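Bench Assembly Technician (Small Parts), Part-Time
Cloutier Works, Rullbridge
Posting 1254

Cloutier Works invites applications for a part-time position in its small-parts room. The technician will place and assemble white components on a black tabletop and keep the bench in order between tasks. The position is for 16 hours per week and reports to Marlene Bergeron, Bench Supervisor.

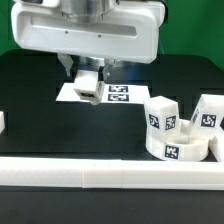

Duties include setting out parts before each shift, following written assembly steps, returning coded blocks to storage, and entering misplaced or damaged pieces in the bench log. Applicants must be able to work seated for extended periods and to read printed instructions in English. Prior experience in assembly or packing is preferred. Training is provided in Room 111.
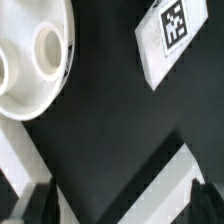 Do applicants need to bring their own hand tools?
All tools are issued at the start of the shift and must be returned to the supervisor before leaving.

Shifts begin at 8:30 a.m. Closed-toe shoes are required. Food and drink are not permitted at the benches. The selected candidate will complete a paid trial shift before an offer is confirmed.
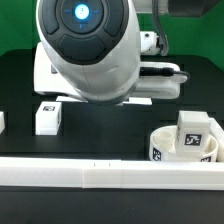 Bench area, small-parts room, Cloutier Works.

To apply, send a resume and the names of two references to Aaliyah Lemieux, Personnel Office, 222 Mavard Street, Rullbridge. Please cite the posting number. Applications will be accepted through the end of December.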